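Small-Parts Sorting on a White Table

Most sorting jobs at home go wrong at the table and not at the shelf. Screws, clips, pens, picture hooks and batteries come out of a drawer in one heap, get pushed into groups, and go back as a heap again. The method below uses one clear surface and three sizes of container. It takes an evening for a kitchen drawer and longer for a workbench.

The surface

Use a plain white or pale table. Dark steel, brass and black plastic parts all show against it. Clear and white plastic parts don't, so keep a sheet of dark card to hand for those. Wipe the top first and let it dry. Grit under a container will scratch a gloss finish when the container is slid.

Leave at least 200 mm of free surface in front of the containers. Round parts roll, and a part that rolls on to open table can be picked up again. If the table stands against a wall or partition, push it up close and check the gap at the back with a finger.

Containers

A deep, open bin takes bulky items: tape, cable, spare plugs, tubs that already have a use. A strong colour is worth having, as it can be found quickly in a cupboard. Flared rims are easier to grip than straight sides when the bin is full. Loose small parts should not go straight into it; put them in a cup or lidded tub first and stand that inside.

A tall square holder takes long items: pens, pencils, hex keys, narrow files, cable ties. Perforated metal lets dust fall through and lets you judge the fill from the side. Thin panel pins and fine needles may work through the holes, so line the bottom with a disc of card or keep them elsewhere. A square holder also stands flush against a bin, where a round one leaves a gap.

A shallow clear dish takes whatever is being sorted at the moment. Glass or rigid plastic will do. The contents can be seen from any side, and a wide rim gives the fingers something to lift by. Do not store anything in the dish. It is a working tray and should be empty at the end of each session.

Placing them

Large at the back, tall in the middle, shallow at the front. With this order no container has to be reached over with a full hand, and the dish stays nearest to you. Left-handed users can mirror the layout. The containers may stand close together.

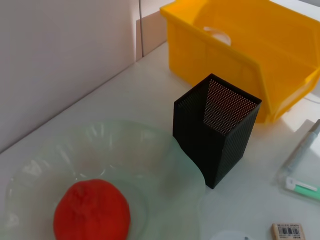 Working through a drawer

1. Tip out no more than two handfuls at a time into the dish.
2. Lift long items out first and stand them in the tall holder, points down.
3. Move bulky items to the bin.
4. Sort what remains by thread or head type, then by length.
5. Bag each group and write the size on the bag before it is closed.
6. Empty the dish and begin again.

Anything unidentified goes in one bag marked with the month, for instance March. If it has not been needed by the following March, throw it out.

Cleaning the containers

Plastic bins: warm water and washing-up liquid. Avoid scouring pads, which dull the surface and give dirt a hold.

Perforated metal: brush dry with an old toothbrush, working from the inside outwards. If it must be washed, dry it at once with a hair dryer on low. Water sits in the holes and rust starts there, particularly where the coating is chipped.

Clear dishes: a fluted rim collects dust in the grooves. Use a soft brush and rinse well. Plastic dishes should be kept away from white spirit and acetone.

Labels

Paper labels lift from smooth plastic within a few months. Degrease the area, apply the label to the front face below the rim, and cover it with clear tape that overlaps by 6 mm on every side.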